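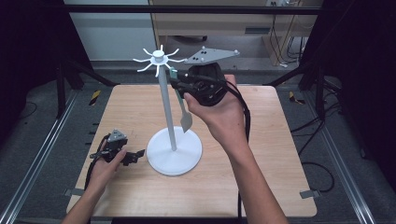

Clémence Hervieu bought the stand on a Thursday, in the shop of Le Goff behind the station, and she paid 17 for it, because the old man did not want to look for the coins. She wanted a thing for cups. At home she put it on the small table of light wood and understood that her cups were all packed in Dedstead, in a box which her brother had promised to send. So the stand stayed there, white and thin, with its eight hooks curling up at the top, and it had nothing to carry. In the evening she took the only kitchen tool she owned, a spatula of a pale gray-green, and hung it from one of the hooks. It went down along the pole, a little crooked. The pole was a little crooked too, so they agreed with each other.

She had come to the town in August to work at the office of the ferries. The apartment was number 244, at the end of a corridor which smelled of soup. The kitchen had a window, a stove with two rings and a drawer that did not close. When she cooked eggs she took the spatula from its hook, and when she had finished she washed it and hung it again. It was the first habit she had in that place.

In the second week somebody knocked. It was the neighbor, a tall man with a wet coat, who held a letter.

"This is for you," he said. "They always put it in my box. Before you it was the same with the other lady."

"Thank you. You are Mr. Collet?"

"Romain."

He looked over her shoulder into the kitchen, then he looked at his shoes, as a person does who has been caught looking.

"You have the stand of Le Goff," he said.

"You know it?"

"It was in his window for two years. I passed it every morning. I thought, one day I will have enough cups."

She laughed, and it surprised her, for she had not laughed in that kitchen yet. She asked him to come in, and then she remembered that she could offer him nothing, not even a glass. She explained to him about the box in Dedstead and about her brother, who promised many things.

"Wait," said Romain Collet.

He went away and left the door open. She heard him moving things in his own kitchen, and something fell. When he came back he had two cups, one in each hand, and a packet of tea under his arm. The first cup was blue. The second had the name Irnus on it, in letters so worn that she read it twice.

"It is a lake," he said. "My parents went there every summer. I don't recommend it."

They drank the tea standing, for she had only one chair and neither of them wanted to be the one who sat. He told her that he repaired clocks and had been in the building 353 weeks. He had worked it out one night when he could not sleep. She told him about the ferries, and about the passengers who arrived one minute late and shouted at her as if she had pushed the boat away with her own hand.

When the tea was finished he washed the cups, though she said no. He dried them on his sleeve. Then he stood before the little table and did not know what to do with them.

"May I?" he asked.

He hung the blue one on the left. He hung the other near the spatula, and the two touched with a small sound. The stand moved, and both of them put out a hand to hold it, but it stayed on its round foot.

"You will need these," said Clémence.

"I have four more. No, three. One fell just now."

The box from Dedstead arrived in the middle of the winter. She signed for it at the door and carried it to the bedroom, and she pushed it under the bed with her foot. Then she went back to the kitchen. The water was already hot, and she could hear his key in the corridor.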